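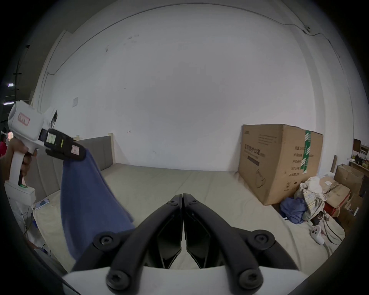 Mutano is hiring garment handling operators for its textile automation site. The position covers manual demonstration of folding, lifting and spreading tasks with hand-held grippers, and the checking of folding cells that run on the resulting data. Operators work at a bed with one gripper in each hand. A typical step is to pinch a garment by one corner, such as the blue cloth held up in the black jaws, and let it hang before laying it out. Each jaw position is set by the operator's grip, so steady hands matter more than speed.

## Background

Until last December, folding at the site was done by hand at long tables. Two Stolik folding cells now take the flat items: sheets, pillowcases and towels. Shirts and other shaped garments are still folded by people, and the cells are being extended to them one garment type at a time. The work on offer is part of that extension.

For current staff, the change has meant less lifting and less standing in one place. It has also meant more screen work, more logging and a stricter routine for breaks. Applicants should expect the same mix. Folding staff who moved to this role kept their pay grade and their shift.

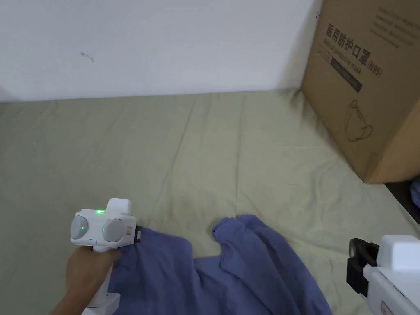 ## Duties

- Perform set garment tasks with both grippers, following the written task sheet
- Return the garment to its start state (crumpled, hung or flat) between takes
- Log failed takes with the correct code in Ejigu, the site's tracking software
- Clear stopped garments from the folding cells and restart them
- Report worn jaws, loose screws or drifting readouts to the shift lead

The target is 200 accepted takes per shift. Rejected takes are not counted against the operator, but they must be logged. Take counts are not used for pay or ranking -- this is set out in the site agreement on automated work.

## Requirements

- Full use of both hands and wrists for repeated light gripping
- Ability to read and follow task sheets in English
- Experience in laundry, tailoring, packing or retail folding is useful
- No programming or robotics background is needed

Training is paid and takes more than 400 minutes of supervised practice, spread over the first shifts.

## How to apply

Applications go through Padeo, the staffing office for the site. Quote reference 396 and state whether you prefer the early shift (start 6:30 a.m.) or the late shift (start 2:30 p.m.). Selected applicants will be asked to a short practical test with the grippers -- bring nothing, but wear sleeves that can be pushed above the elbow.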